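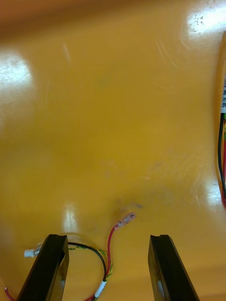
We had been meaning to get out to Plimville for the Jevum open day ever since we missed it last spring, and this time we finally got ourselves organized, packed sandwiches, and were on the road well before nine. It is a pretty drive once you are past the Carroll turnoff, with the river on one side for a good long stretch and hardly any traffic on a Thursday. Parking was in the grass lot behind the feed store, and from there it is a short walk up the hill to the old shirt factory, where Jevum has had the second floor for 21 years.

For anyone who hasn't heard of them, Jevum is a small electronics shop. They put together and repair the insides of things for other companies, mostly in small batches, and once a year they open the doors and let regular people wander in. Tours go up in groups of 20, and ours was full, with several families and a whole row of retired folks from the Jarkammont Radio Club, who I suspect could have given the tour themselves.

You start in the stockroom, and I could have stayed there all morning. There are 836 little drawers along one wall (it says so on a card by the door, and the guide was clearly proud of it), each with a handwritten label, some of them so faded that only the people who work there could find anything. We were allowed to open a few. Mine had rubber feet in it! My sister got tiny brass screws and was much happier with hers.

From the stockroom you go through to the wiring tables, and that was the part I had looked forward to the most. My father always kept a coffee can of leftover wire in the garage, and the smell of that room took me right back to it. They had set out bits of wiring for us to look at up close, in red and black, and a green and yellow pair twisted around each other like the edging on a pillow. The red one ended in a spade connector, a flat metal tab inside a pinkish-red sleeve you can nearly see through, and over at the other side of the bundle the wires ran into a small white plastic housing. I had never given much thought to the fact that a person has to decide how long each of those wires should be. Our guide told us that too short is a disaster and too long is only a nuisance, so when in doubt they cut long and tuck the rest away.

She also explained the crimping, which we had all assumed was the same thing as soldering. With a crimp you squeeze the metal down around the bare wire with a special pair of pliers, and if it is done right you can tug on it and it stays put. We each got to try one on a scrap piece. Mine came off on the first tug and held on the second try, and I have it here on my desk as I write this. One of the radio club gentlemen did his without looking down, and got a round of applause.

After that came the boards. I think most of us had pictured circuit boards as green and square, so the round red ones drew a crowd.

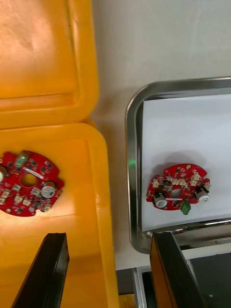

Round red circuit boards, one in the orange bin and one on white paper in the steel tray.

They are handsome things when you get close, with a hole in the middle, notches along the edge, little black chips scattered all over, and a bunch of cream-colored connectors down in one part. The silver cylinders standing up off the surface are capacitors, and a boy in our group asked if they were batteries, which led to a long and very patient answer that I followed for almost 20 seconds. What I did take away is that they hold a charge for a while and you should keep your fingers off them.

I liked the trays too. I have the same kind of steel tray at home for cookies, and it had never crossed my mind to line one with paper and put electronics on it. The guide said clean paper makes it easy to spot a dropped screw or a snippet of wire, and I have since tried this while fixing the kitchen clock. It works very well.

The tour ran a little over an hour, and then there was coffee and a table of baked goods down on the loading dock. The lemon bars were gone by the time we got there, but the gingerbread was excellent. They also sell grab bags of odd parts for a couple of dollars, and we came home with two - one for my nephew and one that was supposed to be for my other nephew but seems to be staying here.

A few practical notes if you are thinking of going. The stairs are steep and there are 26 of them, though there is a freight elevator if you ask at the front desk. Wear closed shoes, as they turned one poor woman in sandals back to her car. Sign up early for the morning groups, and bring a sweater, even in April, for that second floor is drafty. Lunch in Plimville is either the diner or your own sandwiches, and the benches by the river are free.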